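机器人怎样从人的动作里学习
给九岁以上读者的研究说明

机器人的手臂由电机带动。电机接到数字,就转到数字指定的角度。要让手臂拿起一个瓶子,程序必须给出一长串这样的数字:先转到哪里,再转到哪里,手指合拢多少,什么时候停。

在工厂里,这串数字可以由工程师事先写好。零件每次都放在同一个位置,手臂每次走同一条路线。家里和修理间里的情况不同。瓶子有时立着,有时倒着,有时被布盖住一半。事先写好的路线在这里用不上。

研究人员用的另一种办法叫“模仿学习”。先记录人做事的过程,再让计算机从记录里找出规律。本文介绍的项目叫Bedel,它研究的问题是:机器人能不能只看人的双手,就学会拿、递、放这几类动作。

一、为什么从头部的高度拍

录像可以从很多位置拍。放在房间角落的摄像机能看到整个人,但手在画面里很小,而且常常被身体挡住。从头部的高度向下拍,双手通常在画面中间,手指和物体的关系看得比较清楚。

这种录像叫“第一人称视角录像”。英文里常用egocentric这个词,意思是“以自己为中心的”。看录像的人所看到的,和做事的人低头时看到的差不多。

许多机器人的摄像机也装在头部。如果学习用的录像和机器人自己看到的画面角度接近,计算机需要做的换算就少一些。

二、一段录像里有什么

计算机收到的录像是一张接一张的图片。每张图片又由许多小点组成,这些小点叫“像素”。对计算机来说,像素只是表示颜色和亮度的数字。哪些像素属于手,哪些属于物体,哪些属于背景,都要由程序判断。

以双手围住一个蓝色窄容器的动作为例。容器顶上有白色小盖,左手握着,手指弯曲;右手张开得多一些,食指向上拱起。两只手的形状不一样,程序要分别记录。

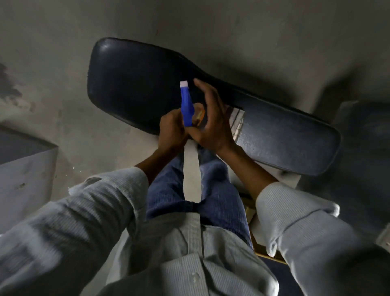

Paracha问,既然人一眼就能看出哪里是手,为什么不请人把每张图片都标好,这样不是更准确吗?

更准确,但是太慢。Bedel的全部录像共有2165段,每一段又包含很多张图片。由人逐张标注,需要的时间会超过研究本身。所以项目组只挑出3000张图片请人标注,用它们训练一个专门找手的程序,再让这个程序去处理其余的图片。人只负责抽查。

三、从图片到数字

找到手以后,下一步是描述手的形状。程序在每只手上确定21个点:手腕一个,每根手指四个。你可以在自己的手上找一找。食指的四个点是指根的关节、中间的两个关节和指尖。

把这些点用线连起来,就得到一副简化的“手骨架”。手指弯曲时,点和点之间的夹角会变化。程序记录这些夹角,也记录手腕的位置和方向。

有些点在图片里看不见。手指弯到物体后面,或者一只手挡住另一只手,都会出现这种情况。这叫“遮挡”。遇到遮挡,程序根据看得见的点来推算看不见的点,并给每个推算结果打一个分数,表示它有多大把握。分数太低的点不参加后面的计算。

衣服也会影响判断。袖口遮住手腕时,手腕那个点就不容易确定。背景太暗,或者物体颜色和周围很接近,找物体的边缘也会变难。项目组没有删掉这些录像。机器人将来工作的地方同样有阴影、有皱褶、有杂物,学习材料里应当包含它们。

四、人的手和机器人的手

人有五根手指。这项研究使用的机器人叫Carnel,它的每只手只有两根平行的手指,像一把夹子。人的动作不能直接照搬。

项目组的做法是只保留三种信息。第一种是手到物体的距离。第二种是拇指和其他手指张开的大小。第三种是手接近物体的方向。拇指和其他手指张开的大小,对应夹子张开的大小;手接近物体的方向,对应机器人手臂伸过去的方向。这一步叫“动作转换”。

有些动作转换不了。例如人可以用几根手指固定瓶身,同时用另外两根手指转动盖子。两指的夹子做不到。程序遇到这类片段,会把它归入“双手动作”,改成一只夹子固定瓶身,另一只夹子转动盖子。

五、怎样训练

训练的过程可以这样理解。计算机先看一小段录像,然后猜下一刻手会在什么位置。猜完以后,把猜的位置和录像里真正的位置作比较。两者之间的差叫“误差”。程序按照误差的大小调整自己内部的数字,再猜下一次。

计算机每次不是只看一个片段,而是同时看128个片段,算出它们的平均误差以后再调整。这样做,单独一个奇怪的片段不会把程序带偏。

误差越来越小,说明程序越来越会猜。不过,猜得准还不等于会做事。程序可能只是记住了看过的录像。要知道它有没有学到规律,必须用它没有看过的东西来检查。

六、测试和结果

测试在Erum实验室进行。研究人员准备了训练中没有出现过的容器,把它们放在训练中没有出现过的台面和座垫上,然后让Carnel去拿起来,再放进指定的盒子。拿起并放对,记为成功。中途掉落、碰倒、夹空,都记为失败。

测试一共做了352次。一半使用看过第一人称录像的程序,另一半使用只看过房间角落录像的程序。两组使用同样的容器,放在同样的位置。每次只改变一个条件,结果才能比较,这叫“对照实验”。

看过第一人称录像的一组成功了128次,另一组成功的次数比它少。差别最大的是细长的容器。从角落拍的录像里,细长容器常常被手完全挡住,程序没有机会看清手指放在什么地方。

两组都做得不好的是软的东西。叠起来的布没有固定形状,夹住一角以后,其他部分会垂下来,程序猜不准它会变成什么样子。透明的物体也容易出错,它的边缘在图片里很不明显。

七、还没有解决的问题

录像只能记录看得见的内容。人用多大的力气去握,录像里没有。Carnel的夹子上装有测力的元件,可以在碰到物体后调整力气,但这部分目前由工程师单独设定,没有从人的录像里学。项目组正在试用带有压力传感器的薄手套,手套的厚度会改变人握东西的方式,数据能不能用还需要检查。

另一个问题是隐私。第一人称录像可能拍到别人的脸、信件或屏幕。录像在进入训练以前,要先经过检查,能认出某个人的部分必须模糊处理。做动作的人可以随时要求删除自己的录像。

小词典

模仿学习:让机器从人的动作记录中学习做事的方法。
像素:组成图片的小点,在计算机里用数字表示。
遮挡:一个东西挡住了另一个东西,使它在图片中看不见。
误差:猜的结果和真正的结果之间的差。
对照实验:只改变一个条件,其他条件保持相同,再比较结果的实验。

自己试一试

准备一个空的塑料瓶和一块叠好的毛巾。只用拇指和食指去拿瓶子,其余三根手指收起来。然后用同样的办法拿毛巾。记下哪一种更容易,手指放在物体的哪个部位最稳。再把瓶子横放,重复一次,看看手腕的方向有没有改变。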